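Learning Portuguese, month five

2/16/24

I started in October because my wife's family is from a town outside Braga and I was tired of nodding. I'm a very good nodder. At last summer's lunch I apparently nodded my way into agreeing that I don't like cheese, and I was served accordingly for 9 days.

The class is through the Centhorpe adult program, taught by Graça Simões, who is patient with everyone except people who pronounce it like Spanish. That's me. I had two years of Spanish in high school and retained 100 words, every one of which now shows up uninvited. She lets me get to the end of the sentence and then says "almost" in a voice that means no.

The vowels are the trouble. On paper there are plenty of them. Out loud, Portuguese people swallow half and keep going, so a word that looks like a nice long train comes out as a cough. 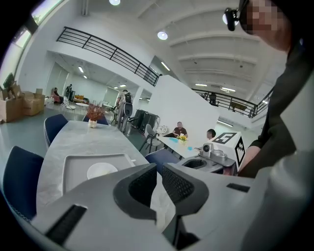 My father-in-law, Tomás Teixeira, has been told about the class and has responded by speaking faster. We talk on the phone once a week. I've worked up to seven minutes, most of it weather. Last time I tried to tell him I was embarrassed about my accent and used the Spanish-looking word, and there was a long silence and then he called my mother-in-law over to hear me say it again.

I also paid for an app. It has taught me that the turtle drinks milk.

Next unit is the personal infinitive. Graça says we'll enjoy it. I've ordered the Esteves workbook, 300 pages, used, with somebody else's wrong answers already in it in pen. So far we agree on most of them.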